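Hillow Community Kitchen - Quarterly Premises Inspection
Inspected by: Guilan Zeng
Saturday, January 13, 2018
Result codes: S = satisfactory, A = action required, N/A = not applicable

1. Exits and corridors
1.1 Rear exit door opens fully from inside - S
1.2 Corridor clear to full width - A
Comment: Two stacks of chairs against the wall outside the storeroom. Moved during inspection. Same finding in December. Chairs are to go on the trolley after every booking.
1.3 Exit signs lit - S

2. Fire equipment
2.1 Extinguishers mounted, pin and seal intact - S
2.2 Fire blanket within reach of cooktop - A
Comment: Blanket is behind the door when the door is open. Relocate to the cooktop side of the bench, 300 mm clear of the power point.

3. Tables and work surfaces
3.1 Tops clean, no chips or lifted edges - S
3.2 Tables butted together are level at the join - S
Comment: Checked by hand along the seam. Re-check whenever tables are moved, as the floor falls slightly towards the drain.
3.3 Mug trees and other upright items stand flat on the table - S
Comment: Base to sit wholly on one table, clear of the join.

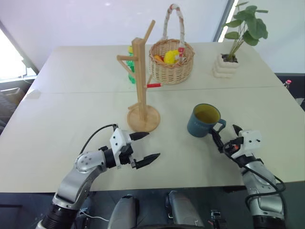 4. Electrical
4.1 Leads tagged and in date - A
Comment: Urn lead out of date by 3 months. Urn withdrawn from use - Haiyan Liao to arrange retest.
4.2 Safety switch trips on test button - S
4.3 No double adaptors in use - S

5. First aid
5.1 Kit stocked to list - A
Comment: Burn gel missing. Order 6 sachets.
5.2 Eyewash in date - S

6. Gas
6.1 Isolation valve labelled - N/A

Items marked A to be closed within 18 days and initialled by Haiyan Liao on the office copy.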